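¿Por qué se seca la ropa?

Una explicación para niños y niñas curiosos

Cuando termina la lavadora, la ropa sale pesada y fría. La colgamos, nos vamos a jugar y por la tarde ya está seca. ¿Dónde se ha ido el agua? En el suelo no hay ningún charco, y nadie ha venido a recogerla.

El agua se ha ido al aire. Este cambio se llama evaporación, y ocurre todos los días en tu casa, en la calle, en los ríos y también en tu piel cuando sudas.

Las piezas pequeñas del agua

El agua está hecha de unas piezas muy pequeñas que se llaman moléculas. Son tan pequeñas que no se pueden ver con una lupa, ni con el microscopio de la escuela. Estas piezas no están nunca quietas. Se mueven, chocan y se empujan, como los niños en el patio.

Algunas moléculas se mueven más rápido que las otras. Si una molécula rápida está en la superficie del agua, puede escapar y subir al aire. Entonces ya no es agua líquida, es vapor de agua. El vapor de agua no se ve. La nube blanca que sale de la olla está formada por gotas muy pequeñas, y el vapor verdadero es invisible.

¿Hace falta que el agua hierva?

No hace falta. El agua hierve en la cocina cuando llega a unos grados muy altos, pero se evapora también a 20 grados, y hasta en un día frío de diciembre. Solo que lo hace más despacio. Por eso en el pueblo de Kisavdale, donde el invierno es largo, las familias dejan la ropa tendida desde la mañana hasta la noche, y a veces los calcetines gruesos necesitan un día más.

Una tela tiene muchos hilos, y entre los hilos hay huecos. El agua entra en estos huecos y se queda allí agarrada. Una toalla tiene además muchos rizos pequeños, y en cada rizo cabe un poco de agua. Por eso seca tan bien nuestras manos, y por eso tarda más en secarse que un pañuelo fino.
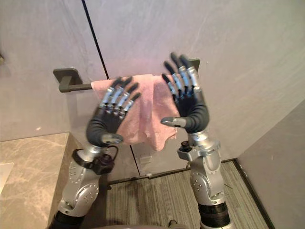 ¿Por qué una toalla extendida se seca antes que una toalla hecha una bola?

Porque el agua solo puede escapar por donde la tela toca el aire. En una bola, casi toda la tela está escondida dentro, y las moléculas que salen de un pliegue se meten en el pliegue siguiente.

El viento ayuda mucho

Alrededor de la ropa mojada se forma una capa de aire muy húmedo. Si este aire no se mueve, se llena de vapor, y una parte del vapor vuelve a la tela. El viento se lleva el aire húmedo y trae aire más seco. Por eso la ropa se seca bien en un día ventoso, aunque no haya sol.

También importa cuánta agua tiene ya el aire. Para decirlo usamos la humedad relativa, que se mide en tanto por ciento. Con una humedad de 90 por ciento, al aire le queda poco sitio para más vapor y la ropa tarda mucho. Con 70 por ciento la cosa va mejor.

Haz la prueba en casa

Necesitas dos pañuelos iguales, un poco de agua y dos platos. Moja los pañuelos y escúrrelos con la misma fuerza. Pon el primero bien abierto sobre un plato. El segundo dóblalo en cuatro y ponlo en el otro plato, en el mismo lugar de la casa. Tócalos cada hora y apunta en un cuaderno cómo están. Puedes repetir la prueba con un plato cerca de la ventana abierta y otro dentro de un armario.

Palabras nuevas

Evaporación: cuando un líquido pasa a ser gas poco a poco, desde su superficie.
Molécula: una pieza muy pequeña de la materia.
Humedad: el vapor de agua que hay en el aire.
Condensación: el camino contrario, cuando el vapor se vuelve agua otra vez. La puedes ver en el espejo del baño después de una ducha caliente.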